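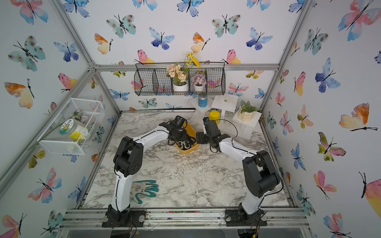
Hashini Thambiah had the back room of the shop until the end of July. After that the lease went to a man who repaired bicycles, and he had already been by twice to measure the door.

Her brother Kavinda came at eight in the morning with two coffees and a roll of trash bags. He had said he could stay until noon. He put the coffees on the windowsill and looked at the butterflies on the wallpaper.

"You're leaving that up?" he asked.

"He can paint over it."

"He'll have to take it down first. You can't paint over that."

"Then he can take it down."

Their mother had picked the wallpaper. She had run the shop for 30 years under the name Kavine, which was half of Kavinda's name and the last bit of a word she liked, and she had never explained to Hashini why none of her own name was in it. She hemmed pants and took in dresses. On Saturdays she made flower arrangements out of fake flowers, because the real ones made her sneeze, and sold them to the hotel on Usutero Street. The hotel had stopped buying years ago. She had gone on making them.

Kavinda started on the cords. There was a yellow bin full of them, black mostly, knotted together.

"What does any of this go to?" he said.

"The old iron. The radio. I don't know."

"So I can throw it out."

"Janaka said he'd look through it."

Janaka Ranasinghe lived upstairs and had been saying he would look through it since the funeral. Kavinda pulled at one end of a cord for a while and then pushed the whole thing back in.

They did the drawers next. There were buttons, and receipts going back to when the rent was 147 a month, and a tin of chalk worn down to slivers. Hashini kept the chalk. Kavinda found an envelope with 2,000 written on the front in pencil and nothing inside it.

"Was that for something?" he asked.

"The roof, I think. She paid Rivas in cash."

"Did he fix it?"

"No."

He folded the envelope and put it in his shirt pocket.

The scissors took longer than anything else. Their mother had kept them all over the room, in drawers and coat pockets and once in the freezer, and she had rules about them. One kind was for cloth. One was for paper. If you used the cloth ones on paper she would know, even if you wiped them. Hashini had done it at nine, to cut out a paper crown, and had not been spoken to until supper.

She put some in a bin with the points up, the way their mother used to. 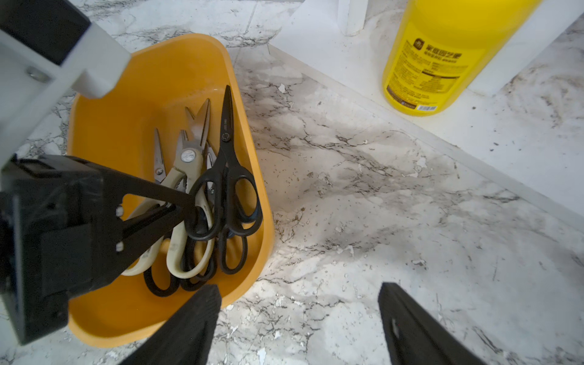
The black pair and the cream-handled ones, points up.

"That's a good way to lose a finger," Kavinda said.

"She never lost one."

"She had that scar."

"That was a can of peaches."

He had always believed it was the scissors. He thought about that for a minute, and drank his coffee, which had gone cold.

"Which ones were the cloth ones?" he asked.

Hashini looked into the bin. She had been sure she would know. She remembered her mother's hand and the sound on the table, a long crunch and then a stop, but she couldn't remember the color of the handles.

"The black ones," she said.

"You're guessing."

"Yes."

He tore a strip from the hem of an old curtain and held it out to her. She took the black pair and cut. They went through clean. Then she tried a pair with cream handles, and that went through clean too.

"Well," Kavinda said.

At noon he didn't leave. He went out for sandwiches and came back with Janaka, who sat down on a box and began, without being asked, to work on the cords.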